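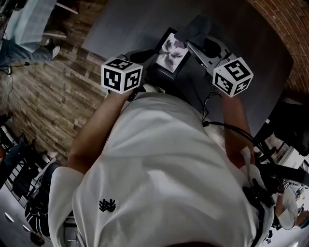 Step 2: Find the spot for your picture frame

I like a dark table for this, because a black frame with a black-and-white print looks so calm on it! Stand the frame up first, then shift everything else around it. I move mine maybe 4 times before I'm happy – totally normal. Leave a bit of bare tabletop in front, and let any cables run off to one side. Then sit down and check it from your chair.

Contact | © Wukora | Back to top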